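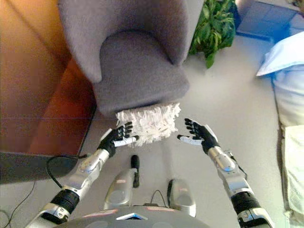 샤디 마스리 님 댓글로는 양손 에피소드가 업로드 후 검수 대기열에 안 잡히고, 한 손만 쓴 에피소드는 정상으로 들어온다고 합니다. 재부팅은 이미 해 봤고 차이가 없었다고 합니다.

티켓 번호: 1306
제품: Skeltlow 수집기, Flila 검수 도구
작업 항목: 의자 밑 걸레 패드 꺼내기(양손)
접수: 2026년 8월 22일
담당: 보리스 부카디노비치
상태: 해결, 후속 작업 있음

증상
원격 조작으로 시연을 녹화하고 저장하면 수집기 화면에는 "저장 완료"가 뜹니다. 그런데 Flila에서 작업 항목을 열면 목록이 비어 있습니다. 오류 창은 없습니다. 서버 저장소를 직접 열어 보면 파일은 올라와 있습니다.

확인한 내용
09:40 저장소의 파일 수와 수집기 기록을 대조함. 735개로 일치. 업로드 누락은 아님.
10:05 에피소드 하나를 내려받아 재생함. 머리 카메라 영상, 양팔 관절값, 손가락 관절값 모두 있음. 영상 길이와 관절 기록 길이도 맞음.
10:30 검수 도구 로그에서 "필수 필드 없음: grasp_mode" 경고 발견. 경고 등급이라 화면에는 표시되지 않고 해당 에피소드만 건너뜀.
10:50 한 손 에피소드의 메타데이터와 비교함. 한 손 쪽은 grasp_mode가 single로 들어가 있고, 양손 쪽은 필드 자체가 없음.
11:20 수집기 설정 확인. 작업 템플릿을 버전 8로 올리면서 양손 항목의 기본값이 빠져 있었음.

원인
템플릿 기본값 누락. 로봇이나 네트워크 문제는 아닙니다.

조치
1. 템플릿에 grasp_mode: bimanual을 넣고 수집기를 다시 시작했습니다.
2. 기존 에피소드는 메타데이터만 일괄 수정했습니다. 영상과 관절값은 건드리지 않았습니다.
3. 검수 도구에서 색인을 새로 만들었습니다. 수정 후 735개 모두 목록에 나옵니다.

댓글

탄데카 첼레
색인 새로 만든 뒤 제 화면에서도 보입니다. 그런데 에피소드 2개는 시작 구간이 이상합니다. 손이 패드 양옆에 가기 전에 "파지 시작" 라벨이 찍혀 있어요. 이것도 같은 원인인가요?

보리스 부카디노비치
별개입니다. 조작자가 페달을 일찍 밟은 경우로 보입니다. 라벨 시점을 옮기지 말고 제외로 표시해 주세요. 실패한 파지는 지금처럼 "실패" 태그를 달아 남겨 두면 됩니다. 학습 쪽에서 따로 씁니다.

탄데카 첼레
제외 처리했습니다.

샤디 마스리
새로 녹화한 양손 에피소드도 대기열에 바로 들어옵니다. 녹화 이어서 하겠습니다.

후속 작업
필수 필드가 없으면 수집기에서 저장을 막도록 변경 요청을 올렸습니다. 검수 도구의 경고도 화면에 표시하기로 했고, 클레투스 보아텡이 맡아 10월 배포에 넣습니다.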